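Last updated: 2/25/24

Brelside Releases Bench Practice Guide for Two-Arm Tabletop Robots in Household Handling Work

HUDTHORPE. Brelside, a test and training laboratory for small robot arms, has released the first full edition of its Bench Practice Guide for Two-Arm Tabletop Robots. The guide sets working rules for laboratories that use paired arms to handle dishes, food items and small kitchen goods on a shared table. It covers layout, start-up checks, object handling, operator duties and record keeping.

The guide is 70 pages long and is divided into 16 sections. Eight of these contain requirements. The others give advice, sample forms and definitions. A requirement is marked with the word "shall" and a section number, so that a site can cite it in its own procedures. Advice is marked "should" and does not count toward conformity.

Work on the text began in July, after Brelside reviewed 2,000 session logs from its benches in Hudthorpe and from the partner site run by Lubis. The review found that most unplanned stops were recorded in free text, with different terms used for the same event. A gripper touching a rack was entered as a bump, a contact, a fault or a near miss, depending on who kept the log. The guide replaces these with a fixed list of stop codes.

"The arms were being run with care at both sites, but the two sets of logs could not be compared," said Itziar Villanueva, who led the drafting group. "Section 4 is the part we expect people to argue with. It asks for a stop code on every halt, including the ones the operator calls on purpose."
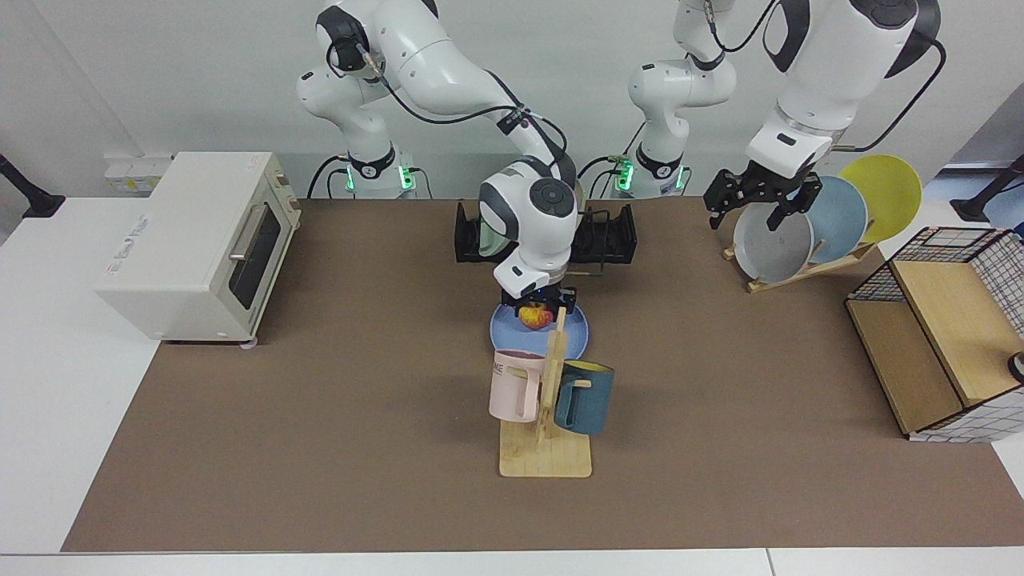 Photo: Brelside / Bench Methods Group

Section 6 covers the placing of food items and tableware. When one arm is carrying an object over a plate, the other arm shall either hold still or work in a separate zone that has been entered on the session sheet. An apple, a mug and a plate in a rack are treated as three different object classes, each with its own grip force limit and its own release height. Sites set the values themselves and shall post them at the operator's station.

Racks, mug trees and other stands have a section to themselves. Plates stored upright shall be approached from above with the gripper open, and the fingers shall not close until the approach has been confirmed. Where several plates stand in one rack, the session sheet shall name the target plate by color or slot. Mugs hung on pegs shall be checked for seating before the session starts. A mug that hangs at a tilt may be used if the tilt is noted.

The layout section requires that appliances used as props, such as toaster ovens, be placed so that doors can open through their full travel without entering the zone of the arm that is not in use. Mats shall lie flat. Cables on the arms shall be inspected along their full length at the start of each shift, with attention to the points where they pass a joint.

Indicator lights on the robot bases may be used as a status aid. They shall not be used as the only proof that an arm is safe to approach. An operator who needs to reach onto the mat shall first put both arms in the hold state and confirm the state at the console.

Lubis has adopted the guide at its own site and will report on its use to the drafting group. "We had to rewrite our session sheet and retrain on the stop codes," said Florencio Cabello, bench supervisor at Lubis. "The zone rule took longer. Our older task scripts assumed that both arms could cross the middle of the table whenever they liked, and those scripts are still being changed."

The guide is a voluntary document. It does not replace national safety law, the arm maker's instructions or a site's own risk assessment. Where the guide and the maker's instructions differ, the stricter of the two applies.

Conformity may be declared by the site itself or checked by an outside reviewer. Bornaneo will carry out outside reviews under an agreement with Brelside. Each review includes a reading of the site's records and a witnessed session on the bench. Requests are handled by Esperanza Bustamante at Bornaneo.

Comments on the text are accepted in writing and should give the section number, the present wording and the wording proposed. Comments without proposed wording will be logged but may not receive a reply. The sample forms in the back of the guide may be copied and altered for use within a site.

Technical contact: Gonzalo Lorente, Bench Methods Group, Brelside, Hudthorpe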